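# Dromport FAQ: two-arm control, perception and planning

Maintained by Despina Ursu and Florin Anghel. Last revised 14th February.

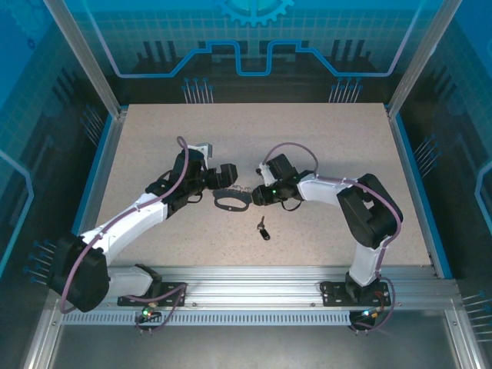
*Cuffs task on the two-arm cell, with the key on the tabletop.*

Dromport is the software that runs our bimanual cells. It takes in joint states and camera frames, plans for both arms, and sends position targets to the motors. These are the questions that come up most often on the mailing list and from people setting up a cell at Herville for the first time. If yours isn't covered, write to the list and put the release number in the subject line.

## Setup and drivers

**Which process do I start first?**

Start the bus daemon, then the arm drivers, then the planner. The planner will wait for the drivers, but the drivers won't wait for the bus daemon. If you get them out of order you'll see `no reply on id 1` and the driver will exit. Restart it once the daemon is up.

**The left and right arms are swapped in the viewer. What did I do?**

You've probably plugged the adapters in the other way around. Port names are assigned in the order the computer finds the adapters, so don't rely on them. Run `dromport ports --pin` with both arms powered and follow the prompts. It writes the adapter serial numbers to `cell.yaml`, and after that the order doesn't matter.

**Do both arms have to sit on the same rail?**

No, but the default config assumes they do. It describes the right base as an offset along one axis from the left base. If your bases are mounted separately, or at different heights, fill in the full transform under `base_right` and set `shared_rail: false`.

**Can I run the control loop on the same machine as the vision model?**

Yes, with the control loop pinned to its own core. Without pinning, you'll see late ticks whenever a model loads. The watchdog holds position after 11 late ticks in a row and logs the event.

## Perception

**How does Dromport find small shiny parts such as a key or a short chain?**

Badly, if you use the depth channel alone. Polished metal leaves holes in the depth image, and a thin key lying flat barely rises above the table plane. For these tasks we segment in colour, fit the table plane separately, and project the mask onto it. The setting is `height_source: plane`. Turn it off for anything that stands up off the table.

**Why is there a chain model when the rest of the object library is rigid?**

Filipa Sampaio added it for the cuffs task. With a single rigid model the pose estimate jumped between two answers whenever one cuff was lifted. The model now treats each ring as a rigid body and the chain as a maximum distance between them. It doesn't track individual links, and we have no plans to do that.

**The background of my cell is busy. Does that hurt detection?**

It can. Printed wall panels with outlines of components on them will produce false detections if the crop is too wide. Draw the workspace polygon around the tabletop only, using `dromport roi`. Glass side panels need the same treatment, as reflections of the arms get picked up as a third gripper.

**How much data was the current segmenter trained on?**

Release 4 used 2696 labelled frames. Of those, 1758 came from the Herville cells and the remainder from Flusville. Lighting differs a fair bit between the two sites, so if you're training your own, include frames from both.

## Planning

**Will the planner let the grippers get close to each other?**

By default it keeps a clearance of 40 mm between any two links on opposite arms. That's too much for handovers or for working on one object with both hands. Define a contact phase in the task file and list the links that are allowed inside the margin. Only list the gripper links. If you list the wrists too, the planner will happily find a path that puts one cable loop over the other arm.

**Does the planner know about the cables?**

Not as cables. There's an optional padding shape above each wrist and along the forearm, which you can enable with `cable_pad: true`. It makes some reaches near the base unavailable. Petrică Mihăilă leaves it on for everything except calibration, and we suggest you do the same.

**One arm holds the object while the other moves. How do I write that?**

Use a `hold` step on the first arm and nest the second arm's steps inside it. The holding arm stays under compliance control for the whole block. If you write them as two parallel steps, the holding arm goes back to stiff position control as soon as its own step finishes, and the two arms will pull against each other through the chain.

**Planning fails with `no common posture`. What does it mean?**

Both arms can reach their targets, but not at the same time. Shift the task toward the middle of the table or let the second arm approach from a different angle. Increasing the time limit rarely helps.

## Tooling and logs

**What's Nistor?**

Nistor is the log viewer. It lines up camera frames, joint states and planner decisions on one timeline. Lenuța Sârbu looks after it, and bugs go in its own tracker.

**Can I replay a log on real hardware?**

Only in single-arm mode for now. Two-arm replay is on the list for the March release. Replay in simulation works for both arms today.

**Which files should I attach to a bug report?**

`cell.yaml`, the task file, and the last log from `~/.dromport/runs`. Please don't trim the log. The start-up section has the firmware versions in it, and we'll ask for them anyway.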